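Kitchen Worktops and Cleaning Habits in Shared Student Housing
Project report, Group 13
Padmavathi Pai, Traian Zamfir, Florencia Huenchumán
Supervisor: Demetrius Lindqvist

1. Background

Shared kitchens are the main cause of complaints in student houses. Our group wanted to find out whether the worktop itself makes a difference to how often people wipe it down. Most advice given to tenants is about rotas and cleaning products. Very little of it mentions the surface people are meant to be cleaning.

We looked at 30 shared kitchens in two housing blocks, Wenano and Begay. The Wenano kitchens were refitted with dark, patterned worktops. Begay still has the older plain white ones.

2. Method

Each kitchen was given a paper log, taped inside a cupboard door. Residents put a tick on it whenever they wiped the worktop. We collected the logs every Wednesday evening and typed them up the same night. Residents also filled in a short form about who cooked, how often, and what annoyed them.

We did not inspect the kitchens ourselves. Traian suggested it at the start, but the residents we asked were against it, and we thought people would clean up before we came. 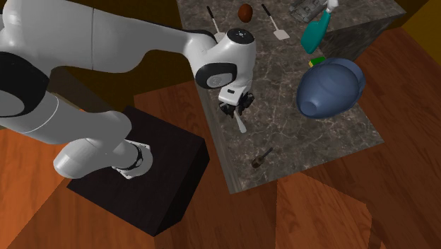

Reading time: 2 minutes

Stone patterns with a marbled look, in greys and browns, are a common choice for new worktops. They suit wood floors and they are often sold as "forgiving", meaning that crumbs and small marks do not stand out. We wanted to know if this also means they get wiped less.

3. Results

Over the whole study the Begay logs had 878 ticks and the Wenano logs had 644. Each block had the same number of kitchens in the study, so the plain white worktops were wiped more often.

The forms gave a mixed picture. Residents in Wenano were happier with how their kitchen looked, and fewer of them named the worktop as a problem. Several wrote that they only noticed it was dirty when their sleeve stuck to it. In Begay the usual complaint was tea stains – these came up on nearly every form.

4. Problems with the data

The ticks depend on people remembering. One Begay kitchen lost its log behind the fridge and filled in a new one from memory, which we kept but marked. Wenano residents also eat out more, so there may have been less to clean.

5. Further work

Tobias Nguyen-Tran has offered to lend next year's group his swab kit. It would show how clean the surfaces are, which our logs cannot do. We would also include a third block with a mid-tone worktop, and start in November when everyone has settled in.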